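The woman who still writes her shopping list on the back of an envelope

An afternoon in Ikcombe with the owner of Plumeo, a shop that sells things by the scoop 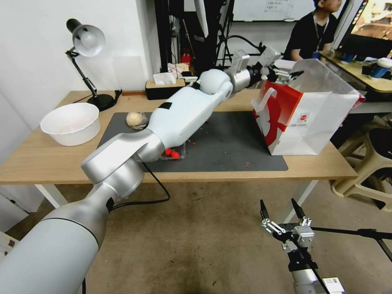 March 26, 2018

The kettle had already boiled by the time I found the right door, and I was told off, very kindly, for having walked past it. Everyone does, apparently. Plumeo sits between the old bank and a dry cleaner's on the lower half of Ikcombe high street, and the sign over the window is so faded that regulars navigate by the smell of coffee and cloves.

Its owner asked me to leave her name out of this. "They all know who I am, and if they don't, they can come in and ask," she said, and then poured the tea and talked for the best part of the afternoon, with breaks whenever the bell went.

She took the shop on 28 years ago, when it was still an ordinary grocer's with a bacon slicer and a freezer that hummed. Her mother had cleaned there, and she had done Saturdays from the age of fourteen. When the old owner decided to move to the coast he offered her the lease before he had told anybody else, and she said yes standing on a stepladder with a tin of pears in each hand.

"I hadn't got any money to speak of," she said. "I went home and told my husband I'd bought a shop, and he said, which shop, and I said, the shop! He had to sit down. But he came round to it. He built all these bins along the wall, and I'd say he's been mending them ever since."

The bins are what people come for. There are 85 of them, and they hold flour and rice and lentils, four sorts of oats, dried fruit, sugar, salt, and a kind of small brown bean that she orders in especially for one family. You take a scoop, you fill whatever you have brought with you, and she weighs it on the counter. She started with two bins in the first October, as something to fill the space where the freezer had been, and she thought of it as old-fashioned even then.

"My gran bought her sugar like that, in blue paper. I wasn't trying to save the world. I had a gap along the wall and a sack of porridge oats."

I asked when things changed, and she thought about it while she served a man who wanted bay leaves and then decided he didn't. The supermarket opened on the ring road in her sixth year, and she lost the tins and the washing powder more or less overnight. She doesn't sound bitter about it. She shops there herself for cat food. But there was a winter, she said, when she sat at the counter with the heating off and did her sums on the back of an envelope, and they came out wrong every time she did them.

"Then a lady came in with a jam jar. She only wanted enough ground ginger for one cake. She was fed up with buying a whole pot and throwing it out three years later. And I thought, well, that's it, isn't it? That's something they can't be bothered to do up there."

So she got rid of the tins altogether, and borrowed 3000 pounds from her brother-in-law to fit out the other wall. He had it all back inside four years, along with a Christmas cake each December, and the cake has carried on long after the debt.

Much of her stock comes through Ghasemi, a family wholesaler she has dealt with almost from the start. She began by ordering pistachios from them and was sent, along with the pistachios, a little twist of dried limes that she hadn't asked for and didn't know how to use. She rang up to say there had been a mistake. "And he said, no mistake, put them in a stew. So I put them in a stew. I've sold them ever since." The rye flour and the crispbreads come from Vikari, who deliver on a Thursday and always stay for a biscuit.

What she likes best, she told me, is the quantities. A student who comes in for a single portion of rice. Grandparents who buy one spoonful of hundreds and thousands because the children are visiting. She has learned a good deal about people's lives from how much they ask for, and she is careful with it – if someone who has always bought for two begins to buy for one, she doesn't remark on it, but she'll find a reason to keep them chatting a bit longer.

"You don't pry. You say, have you tried these apricots? And then perhaps they'll tell you and perhaps they won't."

She is less patient with the idea that shopping this way is difficult. People come in apologising for not having the proper jars, and she sends them home with whatever she has under the counter. Old coffee tins are fine. So are margarine tubs, and a clean sock was once used for chickpeas, though she wouldn't recommend it.

Her daughter helps out now at weekends and would like to put the prices on a computer. They are still discussing it. For the moment the prices are on cards, in green ink, and when one goes up she crosses the old one out and leaves it there so that everybody can see what it used to be.

I left with a bag of red lentils, some cinnamon and two of the dried limes, which she wouldn't let me pay for. "Put them in a stew," she called after me, and went back in to answer the telephone.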